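Search the help center
Search
All topics

Ticket 562: Promo code accepted at checkout, discount missing from the second box
January 2025
Logged by Rizwan Dewan, Rukimen customer support

Status: closed
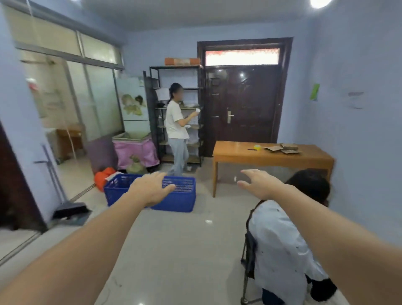
Xiuying Tan writes that she used the new customer code on the two-box starter plan. The checkout page showed $12 off each box. The first box was charged correctly. The second was charged at full price, and the order page now says "offer complete." She wants to know if the $12 was meant to come off both boxes or only the first, and if it was both, she'd like it put back on her card and not added as store credit.

Plan: Zustitard dinners, four meals per box
Code type: new customer, two boxes
Account: new, no earlier orders under the same email or address

First reply to customer

Thank you for the screenshots. The offer you signed up for covers both boxes, so the second charge is wrong by $12. Please don't cancel the plan while we look at this. Canceling closes the offer on our side and makes the refund slower to put through. If you don't want a third box, use the skip button on the delivery calendar. You can skip up to the cutoff shown under each delivery.

Checks made

1. Looked up the code in the promo table. It is active, set to two uses per account, $12 per use. No minimum spend.

2. Looked at the account. The code shows two uses. The first is tied to box one. The second is tied to an order with no box number and a total of zero.

3. Asked the customer if she had changed anything between the two boxes. She had swapped a meal in box two, the lentil bake for the chicken and rice, then changed her mind and swapped it back.

4. Made a test account with a test code of the same type. Ordered two boxes, left them alone. Both discounts came through.

5. Made another test account. Ordered two boxes, swapped one meal in box two, saved, swapped it back, saved. The second discount was gone. Same zero-total order in the history.

6. Repeated step 5 with only one swap. The discount stayed. So it needs two saves on the same box.

What is going wrong

Each time a box is edited, the order system throws out the old version and builds a new one. The discount is supposed to be released from the old version and picked up by the new one. On the first edit this works. On the second edit the release comes in after the new version has already asked for the discount, so the new version is told the code is used up. The discount is left sitting on the version that was thrown out.

Customer's second message

Xiuying says the refund is fine, but she also picked up a $13 credit for referring her sister, and that isn't showing either. She asks if it's the same fault.

Checked. It isn't. Referral credit is added once the referred person's first box is marked delivered. Her sister's box went out with Hulholm and the tracking still says "in transit," although the sister says she has eaten two of the meals. Sent Hulholm the tracking number and asked them to correct the status. They did this the same afternoon and the $13 posted to the account overnight.

Told the customer that referral credit is taken off the next box by itself and can't be paid out to a card. It can be used together with the plan discount. It can't be used on gift boxes.

Refund

Put through $12 to the original card. The first try was rejected by the payment page with "amount exceeds promotional balance." This happens if the refund reason is set to "promotion." Changed the reason to "billing error" and it went through. Anyone handling one of these should pick "billing error" from the start.

Customer confirmed the money was on her statement.

Fix

Passed to the Mahlangu team, who look after the order system for us. They reproduced it from steps 5 and 6. Their answer, shortened: the release will be made to finish before the new version is built. It goes in with the March update. They don't want to patch it on its own, as the same piece of code handles skipped weeks and address changes.

Until then:

- If a customer says a discount has dropped off a later box, open the order history and look for an order with a zero total and no box number.
- If there is one, refund the difference as above. No need to ask for screenshots.
- If there isn't one, check that the code really covers more than one box. Several of the older codes are first box only, and the wording in the emails was not clear about it.
- Do not issue a second new customer code. The account will refuse it and the customer gets an error that says they are not eligible, which leads to another ticket.

Added a line to the meal swap help page asking people to make all their changes before pressing save. Xiuying pointed out that the page still showed the old cutoff time. Corrected.

Closing note

Customer has kept the plan and skipped the next delivery. Left the ticket open for one billing cycle to see that the next box was charged properly with the referral credit taken off. It was. Closing.

Related: "Code says already used," "How to skip a box," "Where is my referral credit?"

Contact Rukimen support | Copyright Rukimen 2025 | Back to top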